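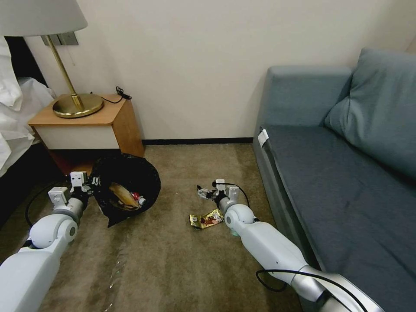 *Open trash bag by the nightstand, on the carpet*

**How to divide the cleaning fee when guests leave early?**

Posted by Dorottya Hajdu

Hello everybody. I rent out one furnished room in Runddale, mostly to people who stay two or three weeks for work. My agreement says that the cleaning fee is 163 dollars for the full stay and it is paid at the beginning. In July a guest left 6 days before the end and now he asks for a part of this fee back. He says that he used the room less, so the cleaning must be less also. I want to be fair, but I do not want to make a bad custom for the next guests. The agreement says nothing about leaving early. What do you usually do?

**Csaba Illés**

Don't refund. Cleaning is cleaning.

**Ngaio Tipoki**

I have rented out 2 rooms for some years and I had the same case. For me it depends on what the fee pays for. If you clean only once, after the guest leaves, then the work is the same after ten days or after twenty.

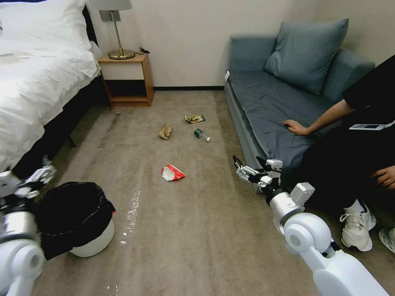
If your fee includes also a weekly cleaning during the stay, then I would give back the part for the weeks which did not happen. I would not count it by single days, it becomes too complicated and the guest will argue about every dollar.

For the future, please write one sentence in the agreement, for example: "The final cleaning fee is fixed and does not depend on the length of stay." I send it to guests also by email before they pay. After I added this I had only one more discussion, and it was short.

Please check also the rules of your town, I can only speak about mine.

**Dorottya Hajdu**

Thank you both. It is only the final cleaning, so I will keep the fee and write to him politely. Ngaio, may I copy your sentence?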